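Manual de puesta en marcha de la celda de servicio Landero
Sección 4. Preparación de la tarea de hielo

Esta sección explica cómo dejar lista la celda Landero para la tarea de paso de hielo a copa con la espátula blanca. Se da por hecho que el brazo está atornillado a su poste, que el armario de control Somon arranca sin avisos y que se ha completado la referencia de ejes de la sección 3. Si el brazo se ha desmontado o se ha cambiado la pinza, vuelva primero a esa sección.

4.1 Material necesario

Copa de vino con pie, transparente, sin muescas en el borde.
Recipiente redondo de plástico, más ancho que alto.
Espátula de plástico blanco de mango largo.
Hielo en cubitos.
Paño seco que no suelte pelusa.
Consola de mano Kivi, con la batería cargada.

4.2 Preparación de la mesa

1. Ponga la celda en modo manual desde la consola Kivi y compruebe que la velocidad máxima ha quedado limitada al 22 %.
2. Retire de la zona de trabajo todo lo que no figure en 4.1. Los objetos apoyados en el fondo o en los extremos de la mesa pueden quedarse si el brazo no pasa por encima de ellos.
3. Limpie el tablero y séquelo. Una película de agua desplaza el pie de la copa al menor contacto.
4. Coloque la copa en la marca izquierda de la plantilla Flidavine y retire la plantilla.
5. Llene el recipiente de hielo y colóquelo a la derecha de la copa, dejando mesa libre entre los dos. Si se tocan, la espátula puede arrastrar la copa al salir.

PRECAUCIÓN: no rellene el recipiente con el brazo habilitado. Pulse la parada de emergencia, rellene y rearme después.

4.3 Sujeción de la espátula

1. Lleve el brazo a la posición CAMBIO (menú Posiciones, pantalla 2).
2. Abra la pinza por completo.
3. Presente el extremo del mango entre los dedos de la pinza, con la cabeza de la espátula hacia la izquierda de la celda.
4. Cierre la pinza con la consola. Mantenga los dedos fuera del recorrido y sujete la espátula por la parte central del mango.
5. Ajuste la fuerza a 22 N. Con menos fuerza el mango gira al cargar hielo; con más, el plástico acaba marcándose.
6. Tire suavemente de la cabeza. Si el mango se mueve, abra, seque el mango y los dedos y repita desde el paso 3.

Nota: las espátulas con el mango curvado no sirven aunque la pinza las admita. La herramienta HIELO_A está calculada para un mango recto.

4.4 Comprobación de la posición de espera

Seleccione la herramienta HIELO_A y envíe el brazo a ESPERA. La espátula debe quedar horizontal, por encima del recipiente y algo retrasada respecto a él, a una altura próxima a la de la parte superior de la copa. Compruébelo de frente, con los ojos a la altura de la mesa.

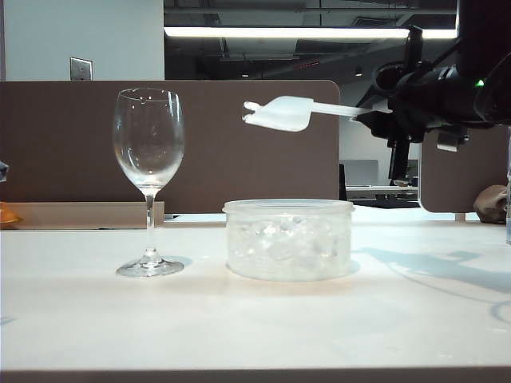 Figura 4-1. Brazo con la espátula sujeta por el mango; copa a la izquierda y recipiente con hielo.

Si la cabeza cae hacia la mesa, el mango está mal asentado: repita 4.3. Si la espátula está recta pero toda ella queda alta o baja, corrija la cota Z de ESPERA en pasos de 4 mm y guarde. No corrija la altura calzando el recipiente.

4.5 Ciclo de prueba sin carga

1. Retire el recipiente y deje la copa en su sitio.
2. Ejecute PRUEBA_SECO manteniendo pulsado el gatillo de la consola.
3. Observe el paso de la cabeza sobre el borde de la copa. No debe rozarlo en ningún punto.
4. Suelte el gatillo a mitad de recorrido. El brazo tiene que detenerse y conservar la espátula sujeta.
5. Repita el ciclo completo 4 veces.
6. Devuelva el recipiente a su posición y pase al modo automático con el cerramiento cerrado.

PRECAUCIÓN: si la copa se rompe, pare la celda y deseche también el hielo del recipiente. El vidrio fino no se distingue entre los cubitos.

4.6 Mantenimiento de la herramienta

Al final de cada turno, retire la espátula y lávela con agua templada y jabón neutro. No emplee disolventes. Seque la pinza con el paño, en especial la cara interior de los dedos, y déjela abierta.

Una vez por semana, los miércoles si se sigue el plan estándar, revise el canto de la cabeza y la zona del mango donde aprieta la pinza. Cambie la espátula si hay grietas o si el mango presenta un escalón que se note con la uña. La vida útil prevista es de hasta 100 horas de ciclo; el contador está en Herramientas > HIELO_A > Uso y se pone a cero a mano tras el cambio.

4.7 Avisos frecuentes

H-04, pinza cerrada sin pieza. La espátula se ha soltado o el mango es demasiado fino. Repita 4.3.
H-11, par elevado en el descenso. Los cubitos se han pegado entre sí. Pare, remueva el hielo a mano y reanude.
H-12, posición ESPERA no validada. Se ha modificado la cota Z sin guardar. Guarde y ejecute de nuevo 4.5.

Los demás códigos figuran en el anexo B.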